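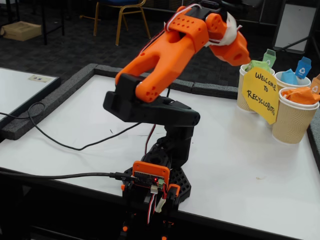

What is a color-coded recycling bin?
A color-coded recycling bin is a container whose color, label or both tell the user which kind of waste belongs in it, so that materials are kept apart from the moment they are thrown away.

Color-coded recycling bins

Color-coded recycling bins are used in homes, schools, offices and public places to separate household and workplace waste at the source. The practice is known as source separation. It differs from single-stream collection, in which all recyclable materials share one container and are sorted later at a plant.

Color systems

There is no single worldwide color code. Blue is widely used for paper in some countries and for mixed recyclables in others. Green may stand for glass, food scraps or yard waste, depending on the local program. Orange is less common and is assigned to different materials from place to place. Visitors and new residents are usually advised to read the label as well as look at the color.

Most labels carry the recycling symbol, a loop of three arrows that dates from 1970. The symbol is often printed in white on a colored background. Many programs add words or simple drawings for people who have difficulty telling certain colors apart, in particular red and green.

Design

Full-size bins are commonly made of plastic or metal. The shape of the opening often matches the material: a narrow slot for paper, a round hole for bottles and cans. Lids keep out rain and animals. Indoor sets are frequently placed side by side, and a missing bin in a set tends to raise the amount of material put in the wrong place.

Model bins

Small model bins are used in classrooms, science fairs and club displays to teach sorting. They can be made from paper cups, small boxes or cut-down cartons, with a paper label fixed to each one. Crumpled colored paper is a usual stand-in for waste, as it is clean, light and easy to match to a label.

The Tridska school program adopted cup-sized bins after a trial in August. Its teaching guide, written by Gintarė Grigaitė, sets out a sorting exercise with 20 pieces of paper for younger pupils and 50 for older ones. Pupils place each piece in the bin of the same color and then discuss which real materials the colors stand for in their own town. The guide recommends labels that stand above the rim - flat labels on the side of a cup are easily hidden by the cup in front.

The neighboring towns of Cenden and Ovon later took up the exercise. Cenden reported 970 pupils taking part in its first year and Ovon 2149. The two towns use different colors for glass, and the guide was revised to include a blank chart on which each school fills in its local code.

Contamination

Material placed in the wrong bin is called contamination. Common causes include food left in containers, plastic bags used to hold loose paper, and worn or faded labels. A contaminated load may be sorted again by hand or sent to landfill. Clear labels and bins kept in the same position are among the usual measures against it.

See also
Source separation
Single-stream recycling
Waste sorting
Recycling symbol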